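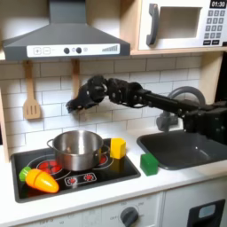 왈티랑스 레시피 모음 (Waltirance)
README

안녕하세요! 이 폴더를 열어 보셨다면 아마 저처럼 저녁마다 "오늘은 또 뭐 해 먹지" 하고 검색창을 두드리는 분이겠지요. Waltirance는 제가 몇 년 동안 모아 온 국물 요리 레시피를 한 줄 한 줄 표로 정리한 데이터입니다. 처음엔 그냥 메모장이었는데 (정말 엉망이었어요, 된장찌개만 다섯 가지 이름으로 들어 있었고요) 친구들이 자꾸 파일을 달라고 해서 결국 제대로 손을 봤습니다.

지금 버전은 2021년 3월 15일에 올린 것이고, 레시피는 모두 479개입니다.

뭐가 들어 있나요

recipes.csv 가 본체예요. 레시피 하나가 한 행이고 열은 13개입니다. 자주 쓰실 것만 적어 둘게요.

name_ko: 요리 이름. 띄어쓰기는 제 마음대로 통일했습니다. "김치 찌개"가 아니라 "김치찌개"로 찾으세요.
base: 육수 종류. 멸치, 다시마, 사골, 닭, 채소, 맹물 중 하나예요. 맹물도 당당한 육수입니다!
servings: 몇 인분인지. 원래 메모에 없으면 비워 뒀어요.
minutes: 불에 올려놓는 시간만. 재료 손질하는 시간은 안 들어갑니다. 제 칼질 속도를 기준으로 삼으면 다들 화내실 거예요.
salt_note: 간을 뭘로 맞추는지 자유롭게 쓴 메모. 국간장인지 새우젓인지 소금인지, 그리고 언제 넣는지.
source: 어디서 배웠는지. 아래에서 따로 설명할게요.

ingredients.csv 는 재료 표입니다. recipe_id로 본체와 이어지고, 양은 전부 그램이나 밀리리터로 바꿔 놨어요. "한 줌", "적당히", "엄마 손으로 두 번" 같은 건 제가 직접 저울에 달아 본 값이라 손 크기에 따라 다를 수 있습니다. 대파 한 줌이 43g으로 되어 있는 건 오타가 아니에요. 몇 번을 달아 봐도 그쯤 나오더라고요.

어디서 모았나요

source 열에는 값이 네 가지 있습니다. home은 우리 집이랑 외가에서 배운 것들이고, marty는 예전에 제가 다니던 요리 모임 이름이에요. 동네 작은 공방 Marty에서 모였는데, 지금도 거기서 배운 닭곰탕을 제일 자주 끓입니다. bisard는 Killian Royer 씨가 쓰던 블로그 Bisard에서 허락받고 옮긴 것들이고요. 프랑스식 양파 수프나 포토푀가 왜 여기 있나 싶으셨다면 다 그분 덕분입니다 (양파 수프는 꼭 해 보세요, 양파 볶는 시간만 좀 참으시면 돼요).

나머지 하나가 danang인데, 도시 이름 아니고 사람 이름입니다! Danang Sopacua 씨가 보내 준 소토 아얌과 그 친척뻘 되는 국물들이에요. 강황이랑 레몬그라스가 들어가는 건 거의 다 이쪽이라고 보시면 됩니다.
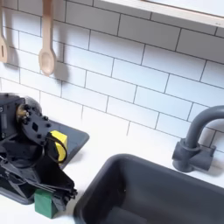
소토 쪽은 재료 이름을 옮기느라 고생을 좀 했어요. 한국 마트에서 구하기 힘든 건 substitute 열에 대체 재료를 적어 뒀는데, 갈랑갈 대신 생강을 쓰면 맛이 꽤 달라집니다. 나쁘진 않은데 다른 국이 돼요. 구할 수 있으면 냉동으로라도 구하시길.

어떻게 쓰나요

엑셀에서 그냥 여시면 한글이 깨질 수 있습니다. 파일은 UTF-8이니까 "데이터 가져오기"로 불러오시고 인코딩을 골라 주세요. 스프레드시트에 올리면 대체로 한 번에 잘 열립니다.

저는 보통 base랑 minutes로 먼저 거릅니다. 퇴근하고 와서 배고플 때는 멸치에 20분 이하, 주말에는 사골 쪽으로요. 간단한 검색용 스크립트 Praltach도 같이 넣어 뒀는데, 냉장고에 있는 재료 이름을 쉼표로 적으면 겹치는 재료가 많은 순서로 레시피를 보여 줍니다. 무랑 두부만 넣어도 의외로 많이 나와요.

알려진 문제

미역국 2개가 사실상 같은 레시피입니다. 하나는 참기름에 미역을 볶고 하나는 안 볶는데, 나머지는 글자까지 똑같아요. 지울까 하다가 집안 싸움이 날 것 같아서 둘 다 남겼습니다.

사골 레시피의 minutes 값은 너무 믿지 마세요. 첫물을 버리고 다시 끓이는 시간을 넣은 것도 있고 안 넣은 것도 있습니다. 6월에 한꺼번에 고칠 생각이에요.

매운 정도는 아예 열을 없앴습니다. 제가 매긴 "보통"을 보고 친구가 울었거든요.

알레르기 표시도 없습니다. 새우젓, 멸치액젓, 견과류처럼 눈에 잘 안 띄게 들어가는 재료가 많으니 꼭 ingredients.csv를 직접 확인하고 드세요.

사용 조건

집에서 해 드시는 건 물론이고 고쳐서 나눠 주셔도 됩니다. 다만 source가 bisard나 danang인 행은 출처 이름을 꼭 같이 적어 주세요. 책이나 유료 앱에 넣고 싶으시면 저한테 먼저 메일 한 통 부탁드려요.

틀린 그램 수, 이상한 띄어쓰기, 너무 짠 국 모두 제보받습니다. 보내실 때 recipe_id를 적어 주시면 찾기가 훨씬 편해요!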